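Questions fréquentes – le cycle Retar en bande dessinée

Vite fait, les questions qui reviennent le plus dans la boîte mail. Page mise à jour en mai, je complète quand j'ai cinq minutes.

C'est quoi Retar, au juste ?
Une série de BD de science-fiction en trois tomes. Retar est une lune-prison désaffectée, rachetée par une compagnie minière, la Flemside. Une géologue y débarque pour un relevé de routine et découvre que les anciens détenus ne sont jamais repartis. Du huis clos, de la poussière, pas beaucoup de lasers.

Dans quel ordre lire ?
L'ordre de parution. Tome 1, La Descente. Tome 2, Les Galeries de Prurnlow. Tome 3, Retar. Le hors-série se lit après le 2, surtout pas avant, il grille la fin du chapitre sur le puits.

Combien de pages ?
Tomes 1 et 2 réunis : 174 pages. L'intégrale monte à 181 avec le cahier graphique. Oui, le tome 3 est à part pour l'instant, l'intégrale ne le contient pas encore – le titre est trompeur, on nous l'a dit, on sait.

C'est pour quel âge ?
Conseillé à partir de 15 ans. Quelques planches dures dans le deuxième tome (l'effondrement, l'infirmerie). Rien de gratuit mais à feuilleter avant d'offrir à un plus jeune.

Faut-il avoir lu le roman ?
Non. La BD s'en écarte dès le premier chapitre. Le personnage de l'interprète n'existe pas dans le livre, et le procès a sauté. Les lecteurs du roman râlent un peu là-dessus, les autres ne voient rien.

Y a-t-il une version numérique ?
Oui, PDF et CBZ. Sans verrou. Lien envoyé par mail après l'achat, pensez à regarder les indésirables. Sur liseuse noir et blanc c'est lisible mais on perd les ambiances du tome 2, tout en ocre et vert sale. Tablette conseillé.
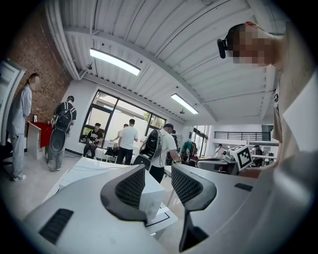 Pince à deux doigts et boîte blanche, sur une table de travail blanche.

Le station Prurnlow, elle existe vraiment ?
Non. Nom inventé pour le roman, gardé tel quel. Les plans en coupe à la fin du tome 2 ont été dessinés exprès pour la BD, et ils collent aux cases : si un couloir tourne à gauche page 40, il tourne à gauche sur le plan. Une erreur connue, l'ascenseur du niveau bas. Corrigée au prochain tirage.

C'est quoi l'édition Miyazaki ?
Le tirage grand format, dos toilé, du nom de la ville où le papier de garde a été choisi. Aucun rapport avec le cinéma ! On nous pose la question toutes les semaines. 100 exemplaires numérotés, épuisé. Pas de réimpression prévue dans ce format.

Je ne comprends pas la fin du tome 1.
Relisez les trois dernières planches en regardant les casques. C'est voulu que ce soit flou, le tome 2 reprend la même séquence vue de l'autre côté du sas. On n'en dira pas plus ici, il y a un fil spoilers sur le forum.

Y aura-t-il un tome 4 ?
Pas dans ce cycle. Un récit court sur les débuts de la Flemside est en cours d'écriture, format pas encore fixé. Peut-être en feuilleton sur le site, peut-être en album souple.

Mon exemplaire est arrivé abîmé.
Photo du colis plus photo de l'album, par mail, avec le numéro de commande dans l'objet. On renvoie un exemplaire, pas besoin de retourner l'autre. Coin tapé ou jaquette déchirée, même chose. Pour les cahiers imprimés à l'envers aussi – c'est arrivé sur un lot du tome 1.

Je peux utiliser des planches pour un blog, un cours, un exposé ?
Trois ou quatre cases avec le titre et l'éditeur mentionnés, allez-y. Une planche entière, demandez d'abord. Réponse en général le soir.

Et les traductions ?
Allemand et italien en cours, dates pas connues. Pour l'anglais, rien de signé. Inutile de nous envoyer des scans traduits maison, merci quand même.

Une question qui n'est pas là ? Formulaire de contact en bas de page, ou le forum, ça va souvent plus vite.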